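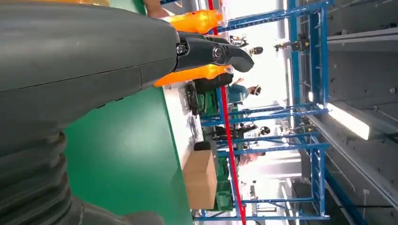 When the first robot arm was installed at the Irnitz assembly works last November, the company had already spent 15 weeks talking to its staff. Management had promised in writing that no post would be lost during the trial. Many of the 154 employees wished to know what would happen once it ended.

The system, known as Provis, was supplied by the engineering firm Plelar. It lifts and places small parts, a task that used to be done by hand for a whole shift. Under the old arrangement an assembler might repeat the same reach up to 100 times an hour, and complaints of sore wrists and shoulders were common.

Yee-man Kuo has worked at the plant for many years and now supervises one of the new stations. Her day has changed more than she expected. She checks the grip settings at the start of the shift, clears jams and decides when a part should be set aside. "My hands are less tired," she says. "My head is more tired. You have to keep watching, and you have to know when to step in."

The change has not suited everyone. Three assemblers asked to return to manual work after training, and the company agreed. Others felt that the new duties deserved a higher grade – a point that took several months to settle. Staff who complete the full course now receive a skills payment, although the union regards the sum as modest.

There have also been losses that are harder to measure. Assemblers who once worked side by side now stand further apart, and some miss the conversation. A shared break has been added to the morning shift at their request.

Irnitz will decide later this year whether to extend Provis to its second site at Chiu. Staff there have asked to visit the stations and speak to the operators before any plans are drawn up.

Last updated: May 9, 2020

Comments

marten_b: We had the same argument over grades at our place. It took a year.

Former fitter: The part about watching all day is quite right. I found it harder than lifting.

J.L.: Will the skills payment apply to part-time staff as well?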